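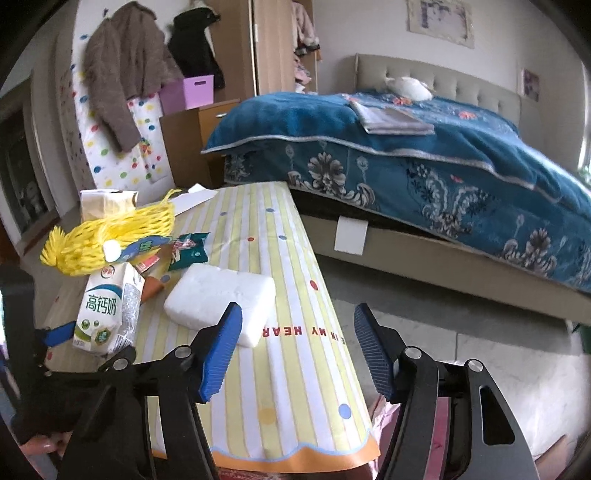
Small Packaging Gets a Second Sorting in Nomville

NOMVILLE, 20 Feb 2024. The household project Piątek today opens its sorting season for small packaging. In February, 419 homes in Nomville and Bokcombe will clear one table and sort what has collected there: milk cartons, snack packets, fruit nets, paper bags.

The method is simple. Put a cloth on the table, bring everything to it, and make 3 groups: keep, reuse, throw away. A bedroom table is as good as a kitchen one. The yellow net from fruit is often forgotten, although it can protect a glass in a drawer.
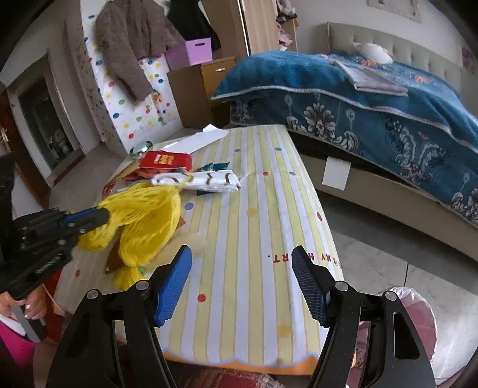 Geltham, which prints the sorting guide, remarked that most households keep envelopes and cardboard much longer than they need them, and asked that the guide stay on one page.

The guide has 13 short entries. Foam nets, foil packets and cards with gold printing each have their own entry, for these are the items which raise the most doubts.
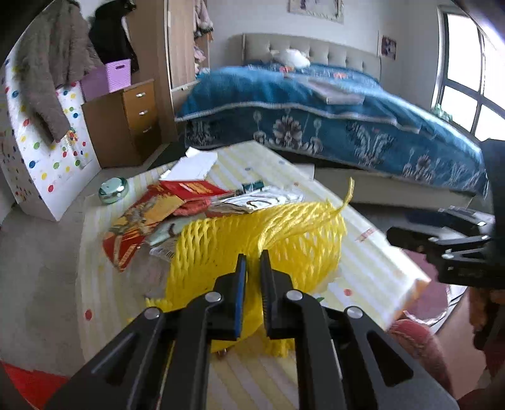
How long does one sorting take?
Plan 40 minutes for one table, and leave the papers for the end.

The guide is free of charge at the Piątek office in Bokcombe.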